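5주차 강의 노트: 모방 학습용 시연 데이터의 수집

1. 수집 단위

이 강의에서 에피소드는 하나의 작업 목표에 대해 시작 자세부터 종료 자세까지 끊김 없이 기록된 구간을 말한다. 에피소드마다 손목 카메라 영상, 그리퍼 개폐 폭, 6자유도 자세 추정값을 저장한다. 세 신호의 시각 기준이 다르면 학습 전에 영상 시각을 기준으로 보간하여 맞춘다.

실습에서 사용하는 Sustenlow 세트는 1265개 에피소드로 구성된다. 작업 종류는 19가지이며, 수집 환경은 33곳이다. 작업별 에피소드 수는 균등하지 않으므로 배치 구성 시 작업 단위로 가중치를 둔다.

2. 손에 쥐는 그리퍼를 이용한 시연

원격 조작 방식은 로봇의 관절값을 직접 얻을 수 있으나 장비 이동이 어렵고 시연 속도가 느리다. 손에 쥐는 그리퍼 방식에서는 시연자가 그리퍼를 직접 움직이고, 로봇의 관절값은 나중에 역기구학으로 계산한다. 따라서 시연자가 취한 자세 중 일부는 대상 로봇의 작업 영역을 벗어날 수 있다. 이러한 구간은 필터링 단계에서 제거한다.

카메라가 그리퍼에 고정되어 있으므로 손가락 패드는 영상에서 거의 일정한 영역을 차지한다. 개폐 폭은 패드의 위치로부터 추정할 수 있다. 패드 사이의 간격이 좁을 때는 추정 오차가 파지 여부 판단에 직접 영향을 준다.

3. 얇고 변형되는 물체

강체 블록과 달리 사슬이나 끈은 매 에피소드마다 형상이 다르다. 초기 형상을 한 가지로 고정하면 정책은 물체의 형상이 아니라 화면상의 위치를 외우게 된다. 금색 구슬 체인과 칸이 나뉜 반투명 아크릴 정리함을 함께 쓰는 경우에는 정리함 표면의 반사와 칸막이의 그림자도 변동 요인에 포함된다.
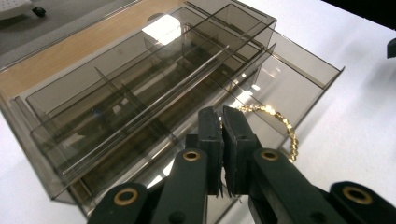 질문. 실패한 시연도 저장해야 하는가?

원본은 모두 저장하되 실패 표시를 붙이고, 기본 학습 집합에서는 제외한다. 실패 후 같은 에피소드 안에서 회복한 경우는 회복 구간의 시작 시각을 별도로 기록한다. 이 구간은 분포 이탈 상태에서의 행동을 학습하는 데 사용할 수 있다.

4. 변동 요인의 배정

조명, 물체의 초기 형상, 용기의 방향, 접근 방향을 각각 독립적으로 바꾼다. 두 요인이 항상 함께 바뀌면 학습 결과에서 각 요인의 영향을 분리할 수 없다. 배정표는 수집 전에 작성하고, 시연자가 현장에서 임의로 변경한 값은 비고란에 적는다.

시연자 간 차이도 변동 요인으로 취급한다. Liliana Ferraro의 배정표 양식에는 시연자 번호 열이 있으며, 평가 집합에는 학습 집합에 없는 시연자를 최소 한 명 포함하도록 되어 있다.

5. 검수

검수자는 다음 항목을 확인한다.
영상 프레임 누락 여부
자세 추정이 끊긴 구간의 길이
개폐 폭 신호와 영상의 시각 차이
종료 상태가 작업 정의와 일치하는지 여부

반사면이나 무늬가 적은 흰 상판이 화면의 큰 부분을 차지하면 특징점이 부족하여 자세 추정이 불안정해질 수 있다. 추정이 끊긴 구간은 보간하지 않고 에피소드를 분할하거나 폐기한다.

과제

실습 세트에서 작업 하나를 선택하여 변동 요인 배정표를 작성하고, 에피소드 5개를 검수한 결과를 첨부한다. 제출은 수요일 수업 전까지이며, 양식 관련 문의는 Costel Vidmar 조교에게 한다.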